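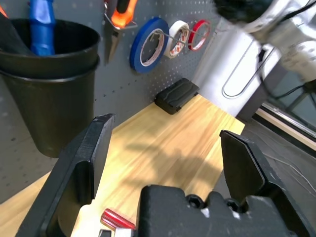

A refund is a payment in its own right, with a payer, a payee and a route between them. Shops and customers often talk about it as if the first payment were being rubbed out, and for most everyday purposes the difference is of no importance. It starts to matter when something goes wrong. The red striped handle between the open fingers of the gripper looks like the end of a screwdriver, and a screwdriver is a good place to begin, being cheap, easy to return and seldom worth arguing over. A shop that sells one for 6 euros and takes it back the next morning has had two payments pass through its account, and may have paid a fee on each.

This chapter follows money on its way back from the seller to the buyer. Chapter 3 dealt with the outward journey, and readers who are unsure of the terms *authorisation*, *clearing* and *settlement* should go over them again before reading on.

## Three ways for money to come back

We shall use one purchase throughout the chapter. Tươi Sầm buys a workbench for 399 euros from Flokar, a hardware shop in Selutberg. She pays by card, using the payment app on her phone. The card was issued by her bank, Fokari. Flokar takes card payments through a payment company called Mamo, which acts as its acquirer.

The money can return to her in one of the following ways.

**Reversal.** The shop cancels the payment before it has been cleared. At this stage Fokari has set the money aside on her account but has not sent it anywhere. Once the reversal message arrives, the hold is lifted. Her statement may show nothing at all.

**Refund.** The payment has been cleared and Flokar has been paid. The shop now sends a new instruction, and the money travels from Flokar through Mamo to Fokari. Both the purchase and the refund appear on the statement, often on different dates.

**Chargeback.** The customer asks her bank to recover the money, usually after the shop has refused or has failed to reply. Fokari makes a claim against Mamo under the rules of the card scheme, and Mamo takes the sum from Flokar. The shop may contest the claim.

The first two are started by the seller and the third by the buyer's side. Much of the law and most of the cost discussed later in the chapter follows from that difference.

## Why a refund is slow

Customers are used to seeing a phone payment approved within a second or two, and they expect a refund to be just as quick. What they saw at the till was the authorisation. It is a promise between banks, and the money itself moved later. A refund goes through the same clearing and settlement steps, but in many systems there is no instant message at the start of it to tell the customer that it is on the way. She leaves the shop with a receipt and sees no change in her balance.

Delay can be added at several points. The shop may send its refunds in a batch at the end of the day. The acquirer may hold back a large refund if the shop's sales that day do not cover it. The issuing bank may wait for settlement before it credits the account, although some banks choose to show the money sooner and carry the risk themselves.

Suppose that Flokar has taken only 200 euros in card sales on the day the workbench comes back. Mamo normally pays refunds out of the day's takings, and here the takings fall short by 199 euros. Depending on the contract, Mamo may pay the difference and recover it from later sales, collect it from the shop's bank account, or keep the refund waiting until the shop has the funds. Tươi Sầm will know none of this. She will ring Fokari, and Fokari will tell her that no refund has reached it, and that will be true.

## Phones, cards and device numbers

Paying by phone adds one complication. The app does not normally pass the number printed on the card to the shop. It passes a substitute, known as a *token*, which is tied to that card on that device. The last digits on the shop's receipt may therefore differ from those on the card. Staff who have been trained to compare the two will sometimes turn away a perfectly good request.

The usual remedy is to present the same phone at the terminal. If the customer has replaced her phone since the purchase, the token on the new one will be different, and the shop should look up the original sale and refund against that.

### Before you read on

1. Find a card statement that shows a refund. Note the date of the purchase and the date of the refund, and compare them with the dates on the receipts if you still have them.
2. In the workbench case, list the parties that hold the 399 euros at each stage of a refund. Do the same for a reversal.
3. Flokar offers to return the money in cash. Give one reason why Mamo's contract might forbid it. We come back to this in the section on refund fraud.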